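We Brought Home a Cat (Finally!)

So it happened. After years of me saying "maybe next spring," we have a cat. Her name is Drostetti, she's a brown spotted tabby Bengal, and she has opinions about everything, especially closed doors.

We got her from Genalyn Evangelista, who had answered something like 50 of my emails by then (I'm a worrier, sorry Genalyn!). She let us visit twice before we decided, and both times the same kitten climbed up my sleeve and sat on my shoulder — so really, who chose who?

The first night she stayed in the bathroom with her litter box and a fleece blanket that smelled like her mom. I slept on the floor in there too. My back has not forgiven me. By 5 in the morning she was sitting on my chest, purring like a lawn mower.
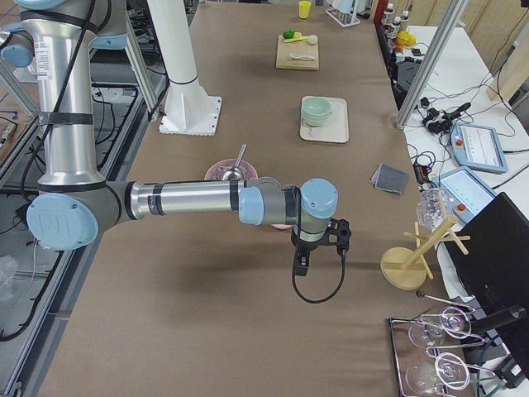 What she eats

Genalyn sent us home with a bag of the kibble she was raised on, and we've been mixing in wet food a spoonful at a time. Chicken is a yes. Salmon is a yes. Anything with peas gets buried under the bath mat.

Water

She will not drink from a bowl! She wants the kitchen faucet, on a thin trickle, and she wants me standing there while she does it. My friend Soudabeh says to get a fountain, so I've ordered one.

Next up is her spay appointment in November, and I'm already nervous. If your Bengal wore one of those soft recovery suits instead of the cone, please tell me which size you bought — she's long and skinny and I can't work out the chart.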